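Second person narration when the "you" is dead: how do I handle tense?

Posted in Craft and Technique > Short fiction

Tamsin Ruddock

I am redrafting a short story for a themed submission. Limit is 1,500 words and I am at 1,515. The narrator, Lurard, addresses his late sister throughout as "you". The present line of the story takes place in one evening, in the flat he is clearing. The memories go back to when they were both at school.

The first draft used past tense for everything. My reader could not tell which "you went to the window" was a memory and which was Lurard imagining her in the flat that evening. I moved the evening into present tense, and now the memories are clear but the imagined sister reads as a ghost. She isn't meant to be one. There are 13 places where the two overlap inside a single paragraph.

Is there a standard way to mark the difference without italics? The guidelines for this submission rule out italics and section breaks. I would also like to lose the 15 words.

Pearce

There are two separate problems here, so deal with them one at a time.

For the memories, use the past perfect once, at the point of entry, then drop to simple past. "You had left the gate open. You went back for the dog." The reader needs one "had" to find the level and will stay there until you signal the return. If every verb carries "had", the passage drags and you spend words you haven't got. That alone should recover your 15.

For the imagined sister, use the conditional. "You would stand at the window now" can't be mistaken for a ghost, as the verb says she isn't there. Again, one or two conditionals per passage, then let the sentence run on without a subject where possible: "You would stand at the window, count the buses, complain."

Watch out for "would" doing both jobs. "You would stand at the window" also means that she used to, every morning. If you use the conditional for the imagined sister, don't use habitual "would" in the memories at all. Write "you used to" or "you always" there. Search the file for "would" and check each one.

On the return to the present, give Lurard a physical action in the first clause. Something he does with an object in the room is enough.
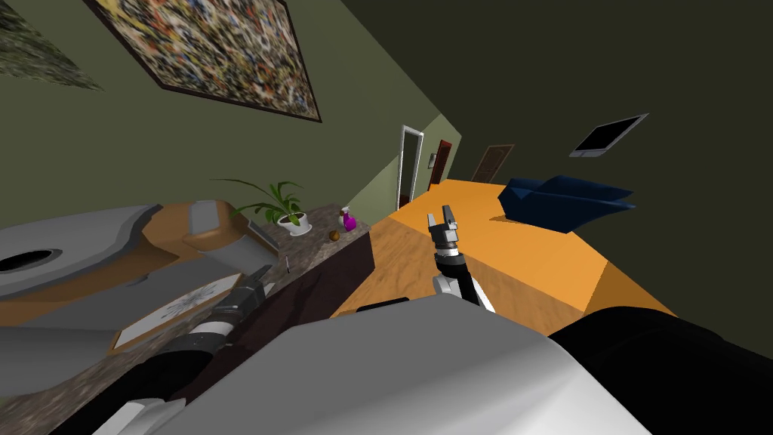
Orange surface with dark blue cloth, screen on the wall above

A fixed object helps with this. Pick one thing in the flat, name it in the opening paragraph, and bring him back to it each time the story returns to that evening. Keep the wording the same. Readers pick up a repeated noun faster than a change of tense.

Anard

Just use present tense for all of it. I did this in a story called Velumia and it was fine. If people are confused they can read it again.

Velumia was in first person though, so it might not be the same.

Tamsin Ruddock

Thank you both. I did the search. The word "would" came up far more than I expected, and most of them were habitual. After changing those and cutting the extra "had"s I am at 1,498.

The conditional works for the sister in all but two places. In both, Lurard repeats something she said to him, and "you would say" sounds like a guess when he is remembering her exact words. I have put those in simple past with the date of the conversation loosely given ("in August you said"). I'm not certain it is correct but it reads clearly.

I have used his coat as the fixed object.

Pearce

Simple past is right for those two. Reported speech with a time attached belongs with the memories. Check that the verb straight after each quotation is back in present, otherwise the rest of the paragraph will be read as August too.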